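Home | About | News | Products | Support | Contact

Search this site Go

Print this page | E-mail this page

Elberg Releases Budget Planning Workbook for Hand-Held Gripper Programs

Workbook and price schedule cover purchase, spares, room preparation and staff time for customers planning equipment orders 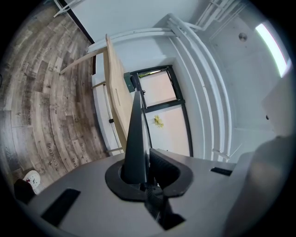 A hand-held gripper in a room with a light wooden table and a window.

MAY - Elberg, a supplier of hand-held gripper tools and related equipment, today released a planning workbook for organizations that expect to buy hand-held grippers in the next budget cycle. The workbook is available now at no charge to current customers and to any buyer who requests a quote.

The workbook was written after a review of past orders. Elberg looked at 31 customer accounts and compared what each customer planned to spend with what was spent by the end of the first year. In most of the accounts, the price of the gripper itself was budgeted correctly. The items left out were replacement finger pads, spare cables, storage, shipping for repairs, and the hours staff spent getting a room ready and learning the tool.

"People send us a purchase order for the hardware and then come back four months later for pads and a second unit," said Dede Lamptey, planning manager at Elberg. "By then the budget is closed and they have to go find the money somewhere else. We would like those lines to be in the first request."

What the workbook covers

The workbook has five sections. The first is for the purchase itself, with lines for the gripper, the mount, the carrying case and any adapters. The second is for wear parts. The third covers room preparation, including tables, lighting, power and floor space. The fourth is for staff hours. The fifth is a replacement schedule that runs for three years.

Each section can be filled out separately. Totals carry forward to a single summary page that can be attached to a purchase request. A blank column is provided on every page for quotes from other suppliers, and buyers may use the workbook whether or not they order from Elberg.

The room preparation section was the longest to write. Customers use the grippers in offices, classrooms, workshops and spare rooms, and the costs differ a good deal from one to the next. A buyer working in a furnished room may need nothing more than a place to store the tool. A buyer starting with a bare room may need tables at two heights, blinds and extra outlets. The workbook asks for room measurements, the number of tables, the type of floor, and whether daylight comes in during working hours.

Prices

Elberg is publishing its list prices alongside the workbook for the first time. The Mustorach hand-held gripper is listed at $1,196 per unit, complete with one set of finger pads. Customers ordering four or more units on one purchase order pay $1,038 per unit. A one-year service plan covering up to five units is $900 and includes one inspection per unit, return shipping and loaner equipment when a repair takes longer than ten working days.

Finger pads and cables are sold separately and are listed in the price schedule at the back of the workbook. Prices are in U.S. dollars and do not include sales tax or outbound freight. Quotes issued during May will be honored through the end of the customer's current budget year.

Buyers who have an open quote under the older price list may keep that quote or ask to have it reissued. Requests to reissue should include the original quote number.

Planning for spares

The workbook recommends that a program with up to four grippers keep one complete spare unit, and that larger programs keep two. Finger pads should be budgeted by hours of use. The workbook includes a short table for estimating this, with separate rows for light daily use and full-shift use. Pads used on rough or gritty objects wear faster and should be entered on the full-shift row even if the hours are low.

"The spare is the line that gets cut first," Lamptey said. "If it has to come out, we ask people to put the service plan in its place so they at least have a loaner. It's slower than having one on the shelf, but the work can go on."

Customers with older Elberg units can enter them in the replacement schedule by serial number. Finger pads for the earlier model remain in stock and will be sold for at least two more years. The earlier charging base does not fit the Mustorach unit and should be budgeted as a new item.

Work with Hervieu and Zovico

Two companies tested the workbook before release. Hervieu, which furnishes training rooms, used it to plan equipment for three rooms and asked for a separate line for cable routing along walls and under tables. That line was added. Zovico, a parts distributor, reviewed the wear parts section and supplied the order form now included with it.

Zovico will stock Mustorach finger pads and cables beginning this summer. Customers may order from either company at the same list price. Service plans are sold by Elberg only.

Ordering and lead times

Standard lead time for orders of up to three units is two weeks from receipt of a purchase order. Larger orders ship in four to six weeks and can be split at no extra charge. Customers who need delivery before a budget year closes should send the purchase order at least eight weeks ahead of the closing date, and should note the date on the order.

Elberg will hold an online question session for buyers and department managers at 2:00 p.m. later this month. It will go through the summary page and the replacement schedule and will last one hour. Registration is through the Support page. A recording will be posted for those who cannot attend.

To request the workbook, contact Elberg sales through the Contact page and put "planning workbook" in the subject line. It is supplied as a spreadsheet and as a printable form.

About Elberg

Elberg makes and services hand-held gripper tools, mounts and accessories for companies, schools and laboratories. The company sells directly and through distributors.

Media contact:
Dede Lamptey
Planning Manager, Elberg

Print this page | E-mail this page

Back to News | Previous | Next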